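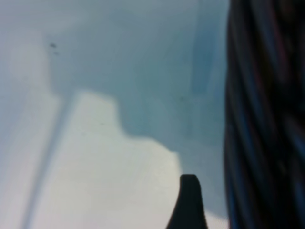 Flulix Wrist View Kit: Gallery

The Flulix Wrist View Kit is a small camera, a mounting plate and a molded fingertip set for parallel grippers. The kit sells for $2,395 and ships from our Istdale shop. This page covers the view from the wrist at close range. Mounting drawings and the cable list are on the downloads page.

1. Close approach, standard fingertip

One fingertip shows at the bottom edge, right of center. It is matte and nearly black, so its outline holds against pale surfaces when everything behind it is blurred. The light is soft and diffuse, with no hard shadows.

The large dark mass along the right side is very near the camera and well out of focus. At this range it takes the full height of the view. Operators who need that side clear should turn the plate one hole position and run the offset routine again.

The cream area in the lower part keeps its stepped upper outline against the blue-gray behind it. The edge is soft but readable. Fine texture and printing are not. Do not plan on reading labels or codes from a view like this one; use a fixed camera over the cell for that.

There are small dark specks at the upper left. They may be dust or marks on a surface. Wipe the camera window with a dry lens cloth before each shift, and if specks stay in the same place when the arm moves, wipe it again before calling support.

Notes on the settings

Focus is set by hand with the supplied key and locked with a set screw. The factory position favors the working distance over the last part of the approach. Merike Zariņš, who wrote the calibration routine, recommends leaving it there for bin work and moving it in only for insertion tasks.

Exposure is fixed by default. Automatic exposure can be turned on, but it will shift when a dark object fills one side of the view, and thresholds set earlier in the job will no longer match.

Fingertips are rated for 4,000 cycles on cardboard and molded plastic. Replace them as a pair. A spare set of 8 is sold separately.

Supply is 24 V DC through the tool connector. The Steinbach adapter plate is included. The Gendley plate is not, and has been on back order since June.

Orders placed before 2:00 p.m. leave the same day if the kit is in stock. Returned kits must include the focus key.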